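November
Set-up guide, section 3: The hanging-garment station
By Fotini Giannakopoulos

Read this section before your team's first session at the station. Sections 1 and 2 cover charging and pairing the gripper.

What you need

- One hand-held gripper, paired and charged
- One shirt on a plastic hanger
- Black curtains and clips
- The Avimano log sheet for your team

Setting up

1. Turn on the ceiling lights. Leave them on for the whole session.

2. Hang the curtains behind the shirt position and along the side. Clip the top edge first, then let the cloth fall.

3. Button the shirt as shown on the team card and put it on the hanger. Pull the shoulders level.

4. Check the markers on both fingers. Wipe them with a dry cloth. If a corner is lifting, replace the marker before you record.

5. Open and close the gripper 3 times with nothing in it. The fingers should meet evenly. If they do not, go back to section 2.

CAUTION: Keep loose sleeves, lanyards and hair away from the fingers when the gripper is closing.

6. Start a new file in Verano and enter your team number. Files without a team number are deleted on Tuesday.

7. Stand facing the shirt and hold the gripper level. Wait for the tone, then begin.

NOTE: Each team has 100 takes for the term. A dropped garment counts as a take. Write it down and go on to the next.
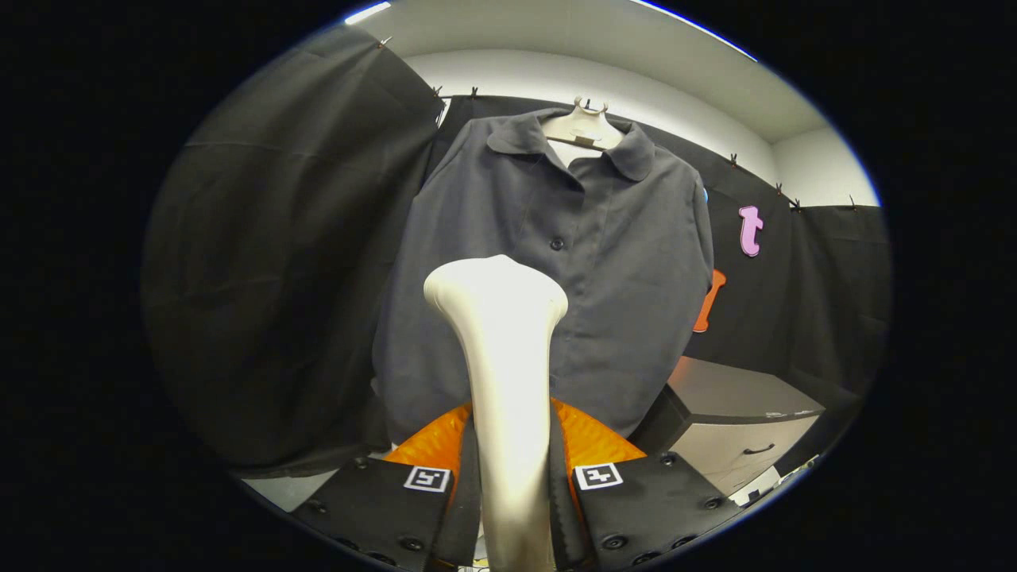 Fotini Giannakopoulos

Before each take, check that both markers are in view, one on each finger, and that the shirt is near the center with its collar showing. White wall above the curtains is fine. The cabinet on the right may stay where it is.

8. When you finish, close the file, wait for the upload bar to clear, and put the gripper on its charger.

9. Leave the curtains up for the next team. Return spare clips to the Trimix box.

Report bent clips or damaged finger pads to Sơn Khổng before the next session.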